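Virell resets gripper pads at Olmedo shop

Hand-held grippers at the Olmedo workshop went back into service in December after a change to their upkeep schedule.
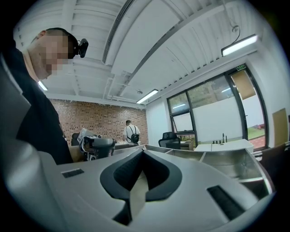
Technician Soledad Lorente said jaw play had crept past the limit on 2 units. Both were stripped, cleaned and fitted with Clavitz pads, then zeroed against a gauge block. The check now falls every 392 operating hours – previously it was done only when an operator reported drift. Fulgencio Aranda of Virell keeps the service log. Spare pads are stocked on site, and the next check will include the cable clamps.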